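Grukisley Announces the Plekden 62, a Compact Stage Keyboard With Weighted Keys

BAIRD, 10 March 2022 - Grukisley, a maker of keyboards and accessories for working musicians, today announced the Plekden 62, a stage keyboard with weighted keys in a case short enough to fit across the back seat of most cars. Orders open today through the company's website and through its dealers. The first instruments will ship in October.

The Plekden 62 is meant for players who want the feel of a piano but do not have the room, or the help, to move a full-size one. It has 62 keys with a graded hammer action, heavier at the low end and lighter at the top. The keys have a matte finish. The action is the same one used in the company's larger Niva stage piano, with a new key bed that sits lower in the case.

"We had requests for a shorter Niva almost from the week it went on sale," said Traian Toma, head of product at Grukisley. "The hard part was the case. If you take the ends off a piano, the balance changes and it starts to rock on the stand. We moved the power supply and changed the feet, and it now stays put when you play it hard."

The instrument has 12 built-in sounds: four acoustic pianos, three electric pianos, two organs, a clavinet, a string section and a vibraphone. Each has its own button on the front panel. There is no menu. Reverb, chorus and tremolo are set with knobs, and the position of each knob is the setting you hear, so a player can check the whole instrument at a glance between songs.

Toma said the short list of sounds was a choice made early on. "Our Niva owners told us which sounds they used on stage, and it was a small number. We put the memory into those. The main grand piano in the Plekden has longer samples than anything we have sold before, and the notes die away on their own without a loop."

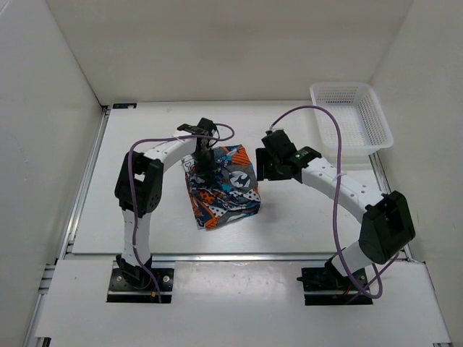
Two players can also use the keyboard at once. In split mode, the left and right halves carry different sounds, and the split point can be set on any key by holding the Split button and pressing the key. In layer mode, two sounds play together, with a slider to set the balance between them. Up to 200 combinations can be stored and called up from the panel or with a foot switch.

On the back panel are balanced stereo outputs, a headphone jack, inputs for a sustain pedal and an expression pedal, MIDI in and out on standard five-pin connectors, and a USB port. The USB port carries both MIDI and audio, and works with current computers and tablets without a separate driver. The headphone jack stays on when the main outputs are in use. A second headphone jack is at the front left of the case, for teachers and for practice at home.

The Plekden 62 does not have built-in speakers. Grukisley will offer a pair of small powered speakers as an accessory later in the year - they attach to the same stand and take their power from the keyboard. Pricing for the speakers will be given when they are ready to ship.

The keyboard comes with a sustain pedal, a music rest, a power cord and a printed manual. A padded bag with wheels is sold separately, as is a folding stand. Owners of the Niva can use their present pedals and stand with the new model, but not their bag.

Sounds saved on a Niva can be moved to the Plekden 62 with a USB cable and the company's free editor program. Sounds that use the Niva's rotary speaker effect will load with the effect turned off. A later update to the Plekden will add it, and owners will be able to install that update themselves.

The Niva remains in the Grukisley line at its current price. A small update for the Niva, also released today, corrects a fault in which a held note could stick when the pedal was released during a sound change. It can be downloaded from the support page.

Availability

The Plekden 62 can be ordered now in black or dark red. Orders will be filled in the order they are received. Dealers who want a floor model should contact their regional representative before placing a stock order. The warranty covers parts and labor for two years, and the key action is covered for five.

About Grukisley

Grukisley designs stage pianos, pedals and stands for performing musicians, music schools and houses of worship. The company is based in Baird, where it also runs its service department. Its products include the Niva stage piano and the Plekden 62.

Media contact: Press Office, Grukisley, Baird. Review units may be requested in writing. Product photos and audio demos are available from the press section of the company's website.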